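25 de outubro de 2018

Caderno da oficina — cerâmica, pavimentos

Finalmente abri o forno! Ficou a arrefecer desde a véspera e aguentei-me sem levantar a tampa, coisa que da última vez não consegui fazer (e pagámos com quatro peças rachadas). A fornada de hoje é a segunda série de ladrilhos hexagonais com a pasta Barroso, a que leva mais chamote. Primeira impressão, ainda com as luvas calçadas: que diferença! As peças do centro da prateleira saíram planas, mas planas a sério, régua encostada de canto a canto e nem um fio de luz a passar.

Para a Amparo, que vai pegar nisto na semana que vem, ficam os dados da cozedura:

- subida lenta até aos 300 °C, a 80 °C por hora, com a chaminé aberta
- patamar nos 300 °C até o espelho deixar de embaciar à saída
- depois subida normal, programa do costume, sem mexer
- arrefecimento com tudo fechado

O patamar é a novidade em relação à série de agosto. Nessa altura passámos por ali a correr e as peças mais grossas estalaram por baixo, quase sempre na mesma diagonal. Desta vez só duas têm fissura, e ambas estavam encostadas à parede do fundo, do lado da resistência que aquece demais. Vou pôr ali uns tijolos velhos a fazer de biombo na próxima.

Retração: a matriz tem 103 mm entre faces na diagonal curta e ainda não medi todas as peças cozidas, só as da prateleira de cima. Parecem certas umas com as outras, e isso para mim vale mais do que acertar no número teórico. Se a retração for constante, corrige-se na matriz e acabou-se. O que dá cabo de um pavimento hexagonal é a peça que encolheu um bocadinho mais de um lado: o erro passa para a vizinha, depois para as outras, e três fiadas à frente já não há junta que o esconda.

Passei boa parte da manhã a desenhar juntas. A Begoñe Pastor insiste no hexágono regular (percebo-a, corta-se tudo com o mesmo molde), mas eu ando cada vez mais encantado com os irregulares, com lados de comprimentos diferentes. O olho deixa de procurar a linha direita e perdoa muito mais! E com a junta escura o desenho ganha uma força enorme, sobretudo em tons claros, creme ou bege.

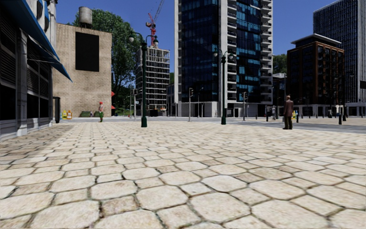 *Imagem: render 3D.*

O que me agrada nesta paginação é o tamanho das pedras. São grandes, a junta é fina e escura, e as manchas acastanhadas nas mais próximas dão vida ao creme. No nosso caso não dá para ir a essa escala com a prensa que temos, mas a mancha podemos tentá-la: polvilhar chamote ferruginoso na face antes de prensar, com a peneira grossa, sem grande cuidado. Fiz três provas à mão livre e deixei-as a secar na estante junto à janela. Não virar! A face boa está para cima.

Engobes. Experimentei os dois que a Amparo Vidal preparou. O Jirnine é mais quente, puxa ao mel, e agarrou lindamente na pasta nova. O Ladano ficou com picos de alfinete em quase toda a superfície, mas tem uma cor que me deixou parado a olhar para a peça uns bons minutos — um branco sujo, meio osso, meio cal velha. Não quero desistir dele. Ideias por ordem de preguiça: peneirar outra vez com malha mais apertada, aplicar em chacota em vez de em cru, reduzir a espessura da camada. Começo pela peneira.

Prensa: o batente da esquerda voltou a ganhar folga. Apertei e marquei a posição com tinta, assim vê-se logo se anda. Quem prensar a seguir que espreite a marca ao fim de cada tabuleiro, por favor.

Para a varanda do Sutau combinei levar uma amostra montada, já com junta, numa placa de fibrocimento. Queria mostrar dois tons de argamassa lado a lado, o antracite e um cinzento médio. Aposto no antracite. A dúvida é se não suja a face porosa do ladrilho na limpeza, por isso metade da placa vai impregnada antes de betumar e a outra metade vai ao natural. A ver o que a esponja diz.

Falta fazer:

- medir a retração das duas prateleiras de baixo
- pesar seco / pesar depois de água, para a absorção (usar a balança pequena, a grande está a mentir)
- peneirar o Ladano
- encomendar chamote fino
- pedir à Begoñe o molde antigo, o de madeira

Nota à margem: as aparas da pasta Barroso, amassadas outra vez com um pouco de água, ficaram ainda mais plásticas do que a pasta nova. Guardei um saco fechado no armário húmido. Quero abri-lo daqui a um mês e prensar uma peça só para comparar.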